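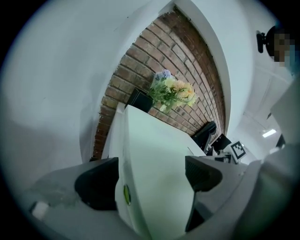 Artificial arrangement in the square black planter, against the exposed brick.

Interiors notes: exposed brick and artificial flowers

The front room at Hereck has a section of red-brown brick left exposed between plain white walls. Several readers have asked how the brick is maintained and what can stand in front of it. The notes below cover both, along with the seasonal change of the arrangement.

The brick

The courses are running bond with lighter gray mortar. Color varies from reddish-orange to dark brown, and a few patches near the top look weathered. We do not plan to even these out. Any tinted sealer would darken the mortar along with the brick, and the contrast with the white wall would suffer.

Maintenance is dry. Use the soft brush attachment on the vacuum at its lowest setting, working from the top course down. Do not wipe the brick with a damp cloth, which pushes dust into the joints. If sandy mortar collects on the floor at the base, note the position and report it before brushing that area again. The last repointing at Hereck was done in February with a lime mortar mixed by Cekalach, and the joints from that work should be left alone for the rest of the year.

The white wall picks up smudges faster than the brick does. A dry melamine sponge removes most of them. Test it on a low corner first, as the paint is matte and will polish to a shine under pressure. Marks that remain should be touched up with a small roller. Brush marks show on this finish in side light.

The planter and flowers

The planter is square and black. Keep it 2 inches clear of the brick so that air can move behind it and the corners do not scrape the face. Felt pads go under the base – replace them when they flatten.

The current arrangement is artificial: pale yellow and cream blossoms, soft peach, green foliage, and lavender-blue at the top. Pale colors were chosen because the brick is dark and uneven, and deep reds or rusts tend to disappear against it. The blue sits high, where it separates best from the orange tones of the wall.

Artificial stems need dusting every 5 weeks. Use a hair dryer on the cool setting, held at arm's length, then a dry paintbrush for the flower centers. Fabric petals should not be washed unless the supplier confirms that the dye is fast. The Skudley stems in our storeroom are not colorfast and have stained a sink once already.

To correct a lean, lift the stems out and reset them in the foam one at a time. Bending the wire at the rim of the planter works for a few days and then fails. Worn foam should be replaced as a full block, with gravel in the bottom of the planter for weight.

The winter arrangement will use the Thái pattern, with fewer blossoms and more foliage. Stems are on order. The planter stays where it is, and the present flowers will go into the long storage box, heads up, with tissue between the layers.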